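Workshop > Storage > Bins and trays

Keeping offcuts and blocks in open metal bins

4 min read

Open metal bins are good for short, heavy stock: test bars, packing blocks, offcuts you mean to use again. They take knocks that would split a plastic crate, and you can see what you have without lifting a lid. They do need a little care, and most of it costs nothing.

Choose the size by weight

Fill a bin with the heaviest thing that will ever live in it and try to lift one end. If you can't, the bin is too big for the job unless it is going to stay put. We use bins 800 mm long on the low bench at Purkotbridge and a shorter size, 468 mm, for anything that gets carried to the saw.

Sloping sides are easier than straight ones. You can get your fingers under a block that has slid up against the wall, and dust gathers at the bottom where a brush will reach it.

Don't fill to the top

One layer is best for blocks. Two will do if they are all the same size. After that you spend more time digging than working, and the bottom ones get chipped corners. If a bin keeps filling up, start a second one behind it and move the older stock forward on a Monday.

Sort by colour if you can

Thitima Boonyarit paints her blocks by length and has done for years. Two colours to a bin is plenty. With three or four you might as well read the labels. Use a matt paint and give it a full night before the blocks go back, or they will stick to each other. Candale primer under the colour helps it hold on the corners.

Blocks needn't lie in rows. As long as there is bare floor between them you can pick up any one without shifting the rest.
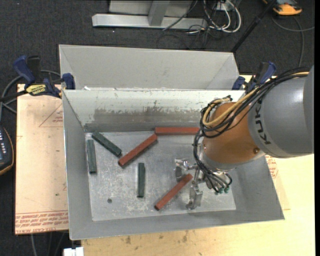
Deal with flaking paint early

Old bins lose their paint on the inside walls first. Scrape back the loose edge with a blunt filling knife, rub down with 100 grit paper and wipe out the dust. If the bins are old enough that the paint might contain lead, don't scrape or sand them dry - get a test kit first. Bare steel can be left in a dry room. In a damp one, put on a thin coat of metal paint and leave the floor of the bin alone, as it will only scratch off again.

Clear the rims

Scraps collect on the rims where two bins stand close together. Run a hand brush along the join when you sweep the bench. Decha Luangrath pushes his bins tight and tapes over the join, but the tape needs changing every 19 days or so by his own count, and I can't be bothered.

Brush out the floor of each bin when it is nearly empty, and tip the dust into a bag.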